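Keep the launderette on the high street

My flat came with no washing machine, so for years I have used the launderette in Ornberg. I think towns should protect these places the way they protect libraries.
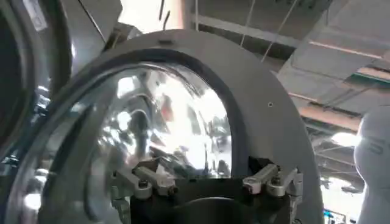 What it costs

A machine at home costs 1120 once it is bought and fitted. Many renters haven't got that, or the space for it. A wash and dry costs me 12.

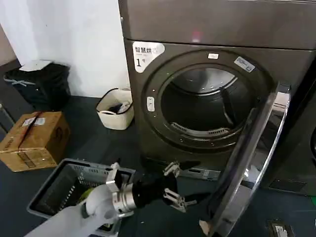
Rents are the real trouble. The shop next door, Fadeo, closed in April after its rent went up, and a launderette can't raise its prices to keep pace. Its customers would simply wash less.
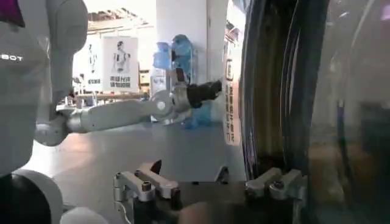

What the council could do

Cut business rates for any launderette open at least 30 hours a week. Ornberg already does this for its post office. I would sooner pay for that than for more hanging baskets.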